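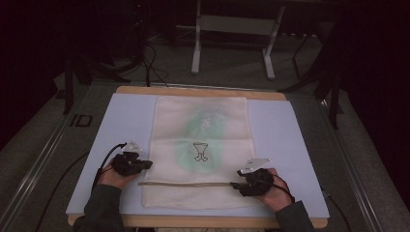 ## Fabric paint on cotton napkins – how do I stop it from washing out?

**susutby_stitcher** · Crafts & Sewing · viewed 1343 times

I paint plain cotton napkins and sell them at the Saturday market in Gratdale. I use ordinary acrylic mixed with a textile medium, thinned with water so it soaks in and leaves soft edges. Small line drawings go on top in a fabric pen.

Two customers have told me the color faded a lot after the first wash. The pen lines held up fine. One of them sent me a photo and the background had gone from a solid color to a faint tint, mostly in the middle.

What I do now:

- prewash on warm, no softener
- dry flat and iron
- paint, leave overnight
- iron the back for a minute or so

I have an order of 16 due in March for a café and they will be washed often, probably hot. Is it the paint, the ironing, or the water? I would prefer not to buy a whole new set of paints if I can avoid it. The medium is the Brivum one in the white bottle, bought last year.

---

**padded_hanger**

Use dye instead. Paint always comes off in the end. I gave up on it years ago and never looked back.

---

**gashi_printroom**

I disagree with the answer above. Acrylic with medium can last for years on cotton if the mix is right, and I have aprons that prove it. I would look at the water first.

Textile medium is what helps the paint grip the fiber. When you add water you thin the medium as well as the color, and past a certain point there is not enough binder left to hold anything. If you want a wash effect, thin with more medium and only a splash of water. It will spread less, so dampen the cloth a little beforehand with a spray bottle.

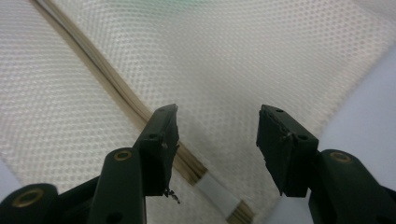 The second thing is time. Overnight is short, especially in a cold room. I leave mine for several days before any heat goes near them. Paint that is dry to the touch may still be soft inside the weave, and ironing it early does not make up for that.

For ironing, a minute over a whole napkin is too little. Check your bottle, but mine says several minutes per area, dry iron, no steam, with a pressing cloth. Keep the iron moving. Then wait another week or so before the first wash.

Also check how old the medium is. If it has gone stringy or smells off, throw it out. Stir it from the bottom with something long, as it settles. 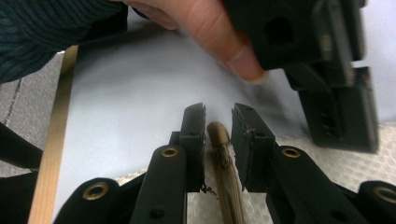
### Test before you do the café order

**gashi_printroom** (added later)

Forgot this part. Cut up one spare napkin and make swatches:

1. Your current mix, as a control.
2. Equal parts paint and medium, no water.
3. More medium than paint, on damp cloth.

Write the mix on the corner of each one in your fabric pen. Cure them all the same way, then put them through five hot washes with towels. Compare them dry, in daylight.

If all three fade, it is the heat setting or the cloth. Some "cotton" napkins have a finish on them that one warm wash won't remove.

And tell the café what to expect. I put a small card in with mine – wash inside out or folded, no bleach, line dry.

---

**susutby_stitcher**

Thanks. I was using far more water than that, maybe half the cup. Swatches are drying now and I'll post the results after the washes.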